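Oficina Weronon

A Oficina Weronon é uma disciplina de projeto em robótica de manipulação oferecida pela Escola Técnica de Ostness. Foi criada por Gilles Maillard, professor de automação, e é coordenada atualmente por Solange Courtois. Os alunos trabalham em equipes e programam braços robóticos para pegar, transportar e arrumar embalagens de supermercado. A carga horária é de 80 horas, distribuídas por um semestre letivo.

Instalações e material

As aulas ocorrem em um salão compartilhado com outras turmas do curso. O material de trabalho inclui braços robóticos pretos com garras, uma pequena estante baixa de madeira, caixas de cereal e vasos de plantas dispostos sobre o tampo da mesa.

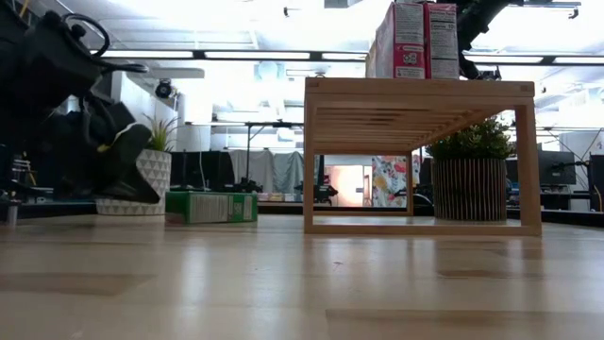
Tarefas

A tarefa principal, chamada Arnaud, consiste em levar caixas de papelão até a estante e deixá-las em pé. As equipes escolhem o ponto de preensão. Em caixas altas e estreitas, como as de Froot Loops, uma das opções é prender a embalagem pelos dois lados, perto da base.
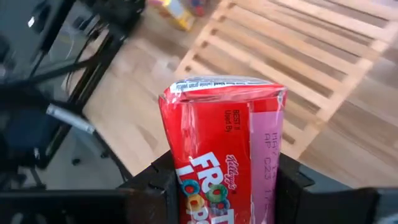
O regulamento prevê 11 tentativas por equipe. Uma caixa que tomba depois de solta conta como falha, e a tentativa não pode ser repetida. O relatório final deve trazer o código comentado e o registro de todas as tentativas, inclusive as malsucedidas.

Avaliação

A nota máxima é de 1000 pontos, dos quais 400 correspondem ao relatório. O restante é atribuído na demonstração prática, realizada em maio. A equipe mais bem pontuada representa a escola no encontro estudantil de Bastodthorpe.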